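This site uses cookies to remember your language and order settings. By continuing to browse, you accept their use. Accept | Manage settings

Skevley Two-Arm Classroom Station

The Skevley Two-Arm Classroom Station is supplied by Didenko to secondary schools, technical colleges and registered student clubs. It is intended for supervised work on the handling of soft goods, and it is the approved station for the garment division of the Lurkar Student Competition.

Each station comprises two jointed arms with parallel grippers, a power unit, an emergency stop, mounting hardware and a printed course manual of 142 pages. A school workstation is not included. Arms are delivered calibrated as a pair and should be stored and serviced as a pair.

The course was written under the direction of Arturo Monti, head of instruction at Stitside, and is divided into 3 units. The first covers safe operation and manual guiding of the arms. The second deals with grasping at an edge or a corner, and the third with spreading and folding a complete garment. Students begin with hand towels and proceed to sleeveless tops and sports jerseys, where printed lettering and contrasting trim help a team judge which side of the cloth is facing up. 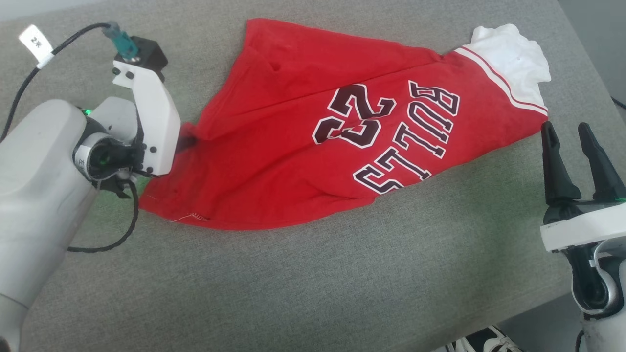 Clubs entering the garment division receive the same list of practice items as the judges. Garments are placed in a disordered state before each attempt, and the team may not touch the cloth once the attempt has begun. Scoring takes account of the final fold, the time used and any contact between the two arms. Full rules are issued to the responsible teacher upon registration.

Didenko recommends a group of three students per station: one to operate, one to keep the log and one at the emergency stop. A teacher who has completed the instructor module must be present whenever the arms are powered. The module requires almost 3 hours and may be taken at Stitside or at the school.

Replacement finger pads, cable sets and additional manuals may be ordered separately under the existing school account. The station carries a warranty of two school years. Loan stations are available to clubs during July, subject to a signed equipment agreement.

Order reference: Skevley 79
Page last revised: 8 October 2024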